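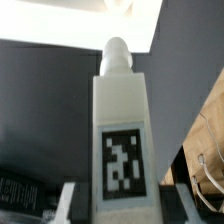
Inicio Ciencia Animales Historia Juegos Para profes

¿Por qué los faros tienen luz?

Un faro es una torre con una luz muy fuerte en lo alto. Se construye cerca del mar, casi siempre en un cabo, en una isla o a la entrada de un puerto. De noche, los marineros ven la luz y saben dónde está la costa.

Las primeras luces para los barcos eran hogueras. La gente encendía leña en una colina y alguien tenía que vigilarla para que no se apagara. El problema es que una hoguera en el suelo se ve desde poca distancia. Por eso empezaron a hacer torres. El faro más famoso de la Antigüedad estaba en Alejandría, en Egipto, y se construyó hace más de 2.000 años. Ya no existe: lo derribaron los terremotos.

¿Por qué tienen que ser altos?

La Tierra es redonda. Cuando un barco está muy lejos, la curva del mar tapa lo que hay en la costa. Cuanto más alta está la luz, desde más lejos se ve. Un faro puesto encima de un acantilado puede ser bajito, porque el acantilado ya le da altura. En una playa llana hace falta una torre grande.

¿Cómo llega tan lejos la luz?

Una bombilla manda luz hacia todos los lados, y mucha se pierde en el cielo o en el suelo. Los faros usan una lente hecha con anillos de cristal que junta esa luz en un rayo. Se llama lente de Fresnel, por el francés que la inventó en el siglo XIX. Antes se usaban espejos, que gastaban más aceite y alumbraban menos.

Cada faro tiene su señal

Si todos los faros brillaran igual, los marineros los confundirían. Cada uno tiene su propio ritmo. Uno puede dar un destello cada 10 segundos y el siguiente, dos destellos seguidos cada 20. El capitán mira el reloj, busca ese ritmo en un libro y sabe qué faro tiene delante.

De día la luz se nota poco, así que también sirve la pintura. Hay faros blancos, rojos y de rayas.

¿Quién vivía en el faro?

El farero, a veces con su familia. Limpiaba los cristales, llenaba la lámpara de aceite y apuntaba el tiempo en un cuaderno. Hoy casi todos los faros se encienden solos cuando oscurece.

Palabras difíciles

Cabo: trozo de tierra que entra en el mar.
Destello: luz que aparece y se apaga enseguida.
Linterna: la parte de arriba del faro, donde está la lámpara.

Texto: Vendula Malý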